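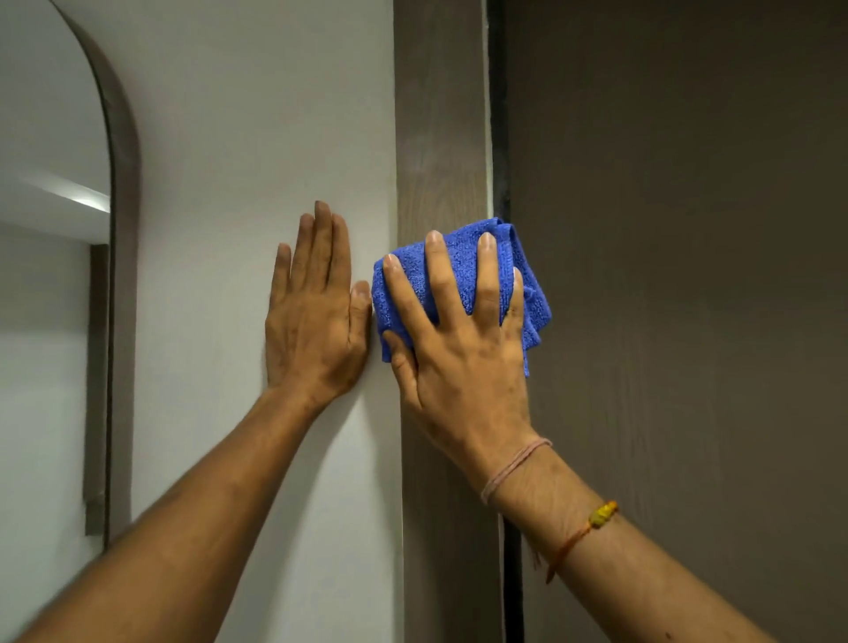 Blue cloth at the door frame, white wall on the left.

September, a bit after 4 pm

OK, sourdough starter notes, before I forget which jar is which again! Clerka is the rye one, Udimance is the plain white flour one (Gil-soo named them both and I've given up arguing). Fed both this morning with the same water from the kitchen tap, lids on loose, on the shelf over the sink.

Clerka doubled by lunch and then just sat there looking pleased with itself. Udimance barely moved until 2, then went up almost 3 fingers over the rubber band and smelled like green apples, which I love. Yesterday it was more like nail polish, so I think I'd been leaving it hungry too long. Zlatko says to feed it heavier at night and stop fussing with it in the daytime. He's probably right, but I like fussing!

Made one loaf from each. Same recipe, same salt, same bowl (washed in between, Gil-soo, I promise). The rye dough was sticky enough that I had to scrape my fingers off with the back of a knife, and I ended up throwing in extra flour without weighing it. Dumb. So don't trust the rye loaf for comparing anything, I'll have to do it over.

White loaf came out really nice, tall, with a big ear on one side and a tight spot near the bottom. Maybe shaped it too hard? The crust was great while it was warm and a little leathery after a couple of hours on the rack. Next time I want to leave it in the oven with the door cracked for 5 minutes at the end and see if that helps.

Zlatko, if you read this: your banneton is back on the top shelf, brushed out, and I owe you rice flour.

To do: redo the rye and WEIGH the flour this time. Ask Gil-soo how long the dough can sit in the fridge before it gets too sour for his mom. Tape new labels on the jars, the old ones are peeling.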